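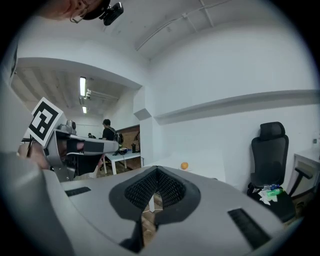
# The Second Speaker

Ngan-ling Yeh arrived at the hotel in Notham with one suitcase, one laptop and a box of 17 door sensors, of which the customer had asked to see only one. She had brought them all. In her experience, the sensor you choose to show is always the one that decides to sleep.

Her company was called Zimura, and it had four people. They made software that listened to small sensors in old buildings and told the owner when a pump was getting tired or a cold room was warming up. It was a useful product. It was also difficult to sell, as the people who needed it most did not like to hear that their buildings were old.

The customer was Meireles, a family business with bakeries and cold stores along the coast. Old Mr. Meireles had died in December, and his daughter now wanted everything connected. She had invited two suppliers to speak on the same morning, one after the other, in the same room. Ngan-ling would be the second speaker. The first would be Sohail Butt, from Stestano.

She had worked under Sohail for two years. He had taught her how to write a proposal, how to read a contract from the last page to the first, and how to eat lunch with a person who was going to say no. Then she had left with the idea for Zimura in her notebook, and they had not spoken again except through a lawyer, and even the lawyer had been polite.

She found him in the corridor outside the meeting room. He was sitting on a low chair with his coat on his knees.

"They are late," he said. "The daughter is at the cold store. Something has happened there."

"What has happened?"

"They did not tell me. I am only a supplier." He moved his coat to make space. "You look well. Are you sleeping?"

"Sometimes."

"Then it is going better than my first company."

She sat down. She had prepared several sentences for this meeting, some of them quite sharp, and she noticed that she could not remember how any of them started. On the wall opposite was a painting of fishing boats. They both looked at it for some time.

"What did you offer them?" she asked.

"You know I cannot tell you."

"The full platform, then. With the dashboard and the yearly license."

"You should be a detective." He rubbed his eyes. "And you offered to put your little boxes in one store, free, and to let them pay when they are happy. I told you many times it is a terrible way to do business."

"You told me to be patient with customers."

"Patient, yes. I did not say poor."
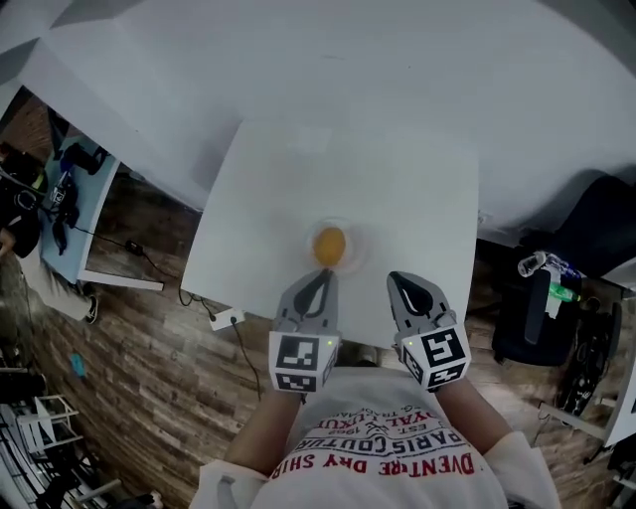 A young man in a white bakery jacket came out of the elevator and walked quickly toward them. He looked from one to the other, clearly unsure which of them was more important, and in the end he spoke to the painting.

"Miss Meireles is very sorry. The alarm in the big cold store did not ring last night. They have lost the butter. She asks if you can wait until the afternoon, or maybe come another day."

"How much butter?" asked Sohail.

"2000 kilos," said the young man, and for a moment he looked as if it had been his own.

Ngan-ling already had her hand on the box. She did not decide it, her hand was simply there. Then she felt Sohail watching her, and she took it away again.

"Go on," he said.

"We have an agreed order. You are first."

"I have a presentation with 17 slides. It is about the future of connected business." He said it in a flat voice, as another man would read the ingredients on a packet. "Nobody wants to hear about the future while they are standing in bad butter. You have something that can go on a door today. How long does it take?"

"Four hours for the whole store. Less if the walls are thin."

"Cold stores do not have thin walls."

"Then four hours. And I would need a second person, to hold the ladder and read me the numbers from the labels."

She had meant the young man in the jacket. But the young man was looking at his phone, typing with both thumbs, and Sohail had stood up and was putting on his coat. He did it slowly, one sleeve and then the other. She saw that he had become thinner, and that the coat was the same one he had worn on the day she resigned.

"Your directors will not like this," she said.

"My directors are in a different time zone. They will not like it tomorrow." He picked up his laptop bag and looked around for the lid of her box, which had fallen under the chair. "Also, I want to see if the thing works. I paid your salary while you were thinking about it, you know. On some days I could see you thinking about it."

She felt her face become warm. "The lawyer said that question was closed."

"It is closed. I am only saying that I could see."

They took a taxi from the front of the hotel. The young man sat beside the driver and gave directions, although the driver knew the way. The road went down to the harbor, past a closed cinema and a school, and then along the water. Ngan-ling held the box on her knees and began to check the batteries. The first sensor showed a green light, and the second did too. The third showed nothing at all.

Sohail saw it. He had always seen such things first, before the customer and usually before her.

"How many spare ones do you have?" he asked.

"Enough."

"I ask as the person with the ladder."

"Enough," she said again, and put the dead one in her pocket.

When the taxi stopped, the big doors of the cold store were standing wide open, and you could smell it already from the street – sweet, and a little like a cellar. A woman in rubber boots was coming across the yard with a clipboard under her arm. She looked tired and very angry, and she was looking at the box.

"Which one of you is it?" she said.

Sohail stepped to the side so that Ngan-ling could get out, and asked the young man where they kept the ladder.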